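Search articles Search
We use cookies to keep this site working and to remember your settings. Accept Manage

Omden door-pull fault

The Omden door-pull fault was a control error in household robots made by Treso, in which the arm kept pulling on a cabinet door after the door had stopped moving.

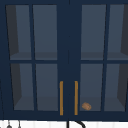
What caused the fault? A software update let the controller read a stuck door as a heavy one, so it raised the pulling force when it should have let go.

Background

Omden is the door and drawer software used on Treso's kitchen robots. It was trained mostly in simulated kitchens, where wall cabinets with paired doors and long bar handles were a common task. The robot grips one handle, pulls a short distance, and checks how far the door has swung before it goes on.

Earlier versions stopped when the pulling force reached 90 newtons. The version released in May 2023 replaced that fixed limit with one that could rise during a pull. Treso made the change after complaints that the robots gave up on doors with stiff hinges.

Failures

The first known failure took place at the Huvberg test apartment. A robot closed its fingers around both handles of a double-door cabinet. The handles were close together, and pulling on the pair made the doors bind at the center. The software took the lack of movement for weight and pulled harder until a hinge tore out of the side wall. A glass pane broke when the door dropped. No one was hurt.

Treso later confirmed 14 cases in customers' homes. In 4 of them glass was broken. Most involved tall doors above a counter, where the arm works near the end of its reach and its force readings are less exact.

Investigation

The review was led by Zuzana Hubáček, a safety engineer. Her team replayed 2335 simulated door openings and found that the doors in the simulator never bound against each other. Hinges there could not break either, so a hard pull carried no penalty in training.

Thoa Võ, who maintained the Inthanon simulator, added door-to-door contact and a breaking load for hinges. With those changes in place, the fault showed up in simulation for the first time — mostly on paired doors with handles set near the seam.

Correction

A corrected version was released on January 29, 2024. It brought back the fixed force limit and added a check that only one handle is in the grip before a pull starts. If the door does not move, the robot opens its fingers, backs away and asks for help. Owners who had not installed the update were told to switch off door opening and keep people clear of the arm while it worked near glass.

The fixed limit means that some stiff doors still cannot be opened by the robot. Treso lists this as a known limitation.

Related articles
Force limits in household robots
Grip detection
Huvberg test apartment
Inthanon (simulator)
Treso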